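Gakitwood Blackout Cloth - Heavy Black Drape by the Yard

Item no. 3257
Sold by the yard, cut to order
Colors: Black only

Okay, so I get more mail about this cloth than about anything else I sell, and most of it is some version of "is it really black?" Yes! It's really black. I spent most of a winter ordering swatches from every mill that would answer me, and I sent a lot of them back because they went brown or purple the second you put a lamp on them. The Gakitwood is the one I kept.

It's a brushed cotton with a tight weave and a dull face on both sides. The dull part matters more than the black part, if you ask me. Shiny black cloth looks gray as soon as light hits it, and then every fold turns into a bright stripe. I've hung velvet next to this and the velvet is still a little deeper, I'll give it that, but velvet costs more than twice as much and it grabs every bit of lint in the building.

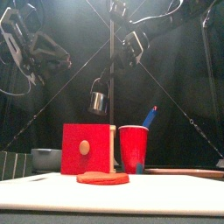

People buy it for all kinds of things. Puppet stages, closet darkrooms, craft fair booths, the back wall of a home theater, a curtain to hide the furnace. One customer lined a whole alcove with it for her orchid photos and sent me prints, which are up over my desk now. If you want a dark corner where you decide what gets lit, you're in the right place.

What you get

Width: 60 inches, with both selvages left on
Fiber: 100% cotton, brushed both sides
Finish: flat, no sheen
Cut: one continuous piece, up to 200 inches long
Folded, not rolled, unless you ask for a roll at checkout

About that maximum length - my cutting table and my arms both give out after that. If your wall is longer, order two pieces and overlap them by a hand's width. The seam disappears in the folds as long as you don't pull the cloth tight.

How much to order

For a flat backdrop, measure the wall and add a foot all around. For soft folds, take the width of the wall and multiply by one and a half. For deep theater-style folds, double it. I used to tell everybody to double it and then I'd hear from folks with a big leftover pile, so now I say one and a half and let you be the judge.

If you're closing in three sides of something, please don't try to wrap one piece around the corners! I did that the first time and fought with it all afternoon. Cut a separate piece for each side and let them overlap at the corners. It hangs straighter, and you can take one side down without the others coming with it.

Hanging it

You can sew a rod pocket along the top (three inches is plenty), put in grommets, or just use clips. I'm a clip person. The Marnell spring clips I carry have a rubber pad in the jaw and don't leave a dent in the nap. Put one at each corner first, step back, fix the drape, and then fill in along the top. With grommets, fold the edge over twice before you punch it, or the cloth will tear out sooner or later.

For a frame, anything sturdy works. Pipe, lumber, a garment rack. I like the Hikumen crossbar kit for small enclosures because the poles come apart and go in the trunk of my car, but plenty of people build their own for less and theirs look just as good from the front.

Pressing and washing

It'll come out of the box with fold lines. Hang it up overnight and most of them drop. For the stubborn ones, run a steamer over the back, never the front, and keep it moving. A hot iron flattens the nap and leaves a shiny patch that won't brush out - ask me how I know.

Wash it cold, by itself, and hang it to dry. The first wash will bleed a little, so keep it far away from your good towels. It'll shrink a bit in length too, so wash it before you hem. For everyday dust, a strip of wide tape or a lint roller does the job. I do mine with a soft clothes brush, always top to bottom.

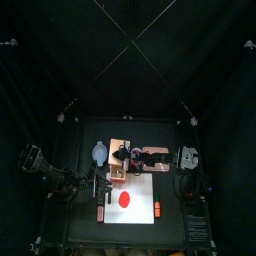
Questions I get a lot

Does it block all the light? One layer blocks most of it. With a sunny window behind it you'll see a faint glow through the weave. Two layers take care of that.

Is it flame treated? The regular cloth isn't. If your venue asks for a certificate, order item no. 2203, which is the same cloth with the treatment done at the mill. Don't wash that one.

Can I get a sample? Sure, they're free. Put it in a cart by itself and I'll mail it in an envelope.

What about returns? Uncut yardage is easy. Once I've cut to your length I can't take it back unless there's a flaw, so please measure twice.

Will you hem it for me? Ga-eun Yoon does all our hemming and rod pockets, and her work is lovely. Add a week to your order and note which edge is the top.

Goes well with

Marnell spring clips, padded jaw
Hikumen crossbar kit, small
Baek clothes brush, soft bristle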